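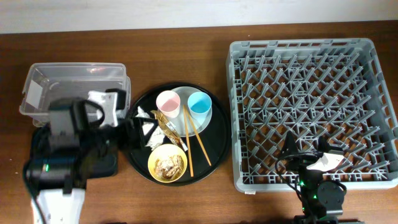 Skivar gripper drops chopsticks during table-clearing task

Posted by Győző Bognár

Our club is entering the table-clearing event in March. Two arms, one tray. Rubbish goes in the clear bin, cups, plate, bowl and chopsticks go in the dish rack. Cups are fine. Chopsticks slip out of the jaws partway through the lift, mostly when one is lying at an angle to the fingers. Grip force is at 90 per cent. We trained on 72 demonstrations, all driven by me. Is this a hardware problem or do we need more data?

Adel Abdel Hamid

Probably both. Rotate the wrist so the jaws close square across the stick, and grip near the middle. If your demos show a mix of approach angles, the policy will average them and you get the skew you describe. Re-record the chopstick portion with one consistent approach. Also drop the force. At 90 the printed fingers on ours flexed and the tips opened up. Thin rubber on the tips helped, but check the rules on modified grippers first.

Vusine

we had the same thing last year, swapped the fingers and it went away. can't remember which ones sorry

Fawzy

Check the motor temperature too. Ours lost torque after 9 runs in a row with no break. Do the wrappers last while you're testing, they're a separate headache.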